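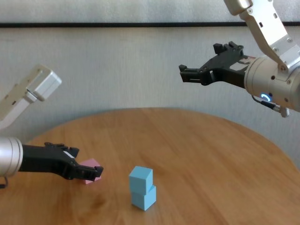 Section 4. Stacking the cubes

Before you start, put the table on a level floor and check that it does not rock. The Brodura block set has cubes of one size in several colors, so any color can be used for any layer.

1. Wipe the table top with a dry cloth. Crumbs under the first cube will make the whole stack lean.

2. Place the first cube flat on the wood, well away from the curved edge.

3. Hold the second cube by two opposite sides and lower it slowly. Let go only when the full bottom face is touching.

4. Look at the stack from the side. A top cube that is turned or shifted a little can stay as it is if the stack ends there. For a higher stack, straighten it first – push gently with one finger on the corner.

5. Add the next cube in the same way. Choose another color if you want to see the layers better, for example pink on light blue.

Note: A stack of 2 cubes is enough for the first exercise on card 17. The other cards are in the Celar booklet, order number 582.

Caution: Do not lean on the table edge while stacking. A round top can tip when it is pressed on one side.

Caution: Do not use wet cubes. Water can leave marks on the wood – dry the cubes fully before you put them on the table.

To take the stack down, remove the top cube first.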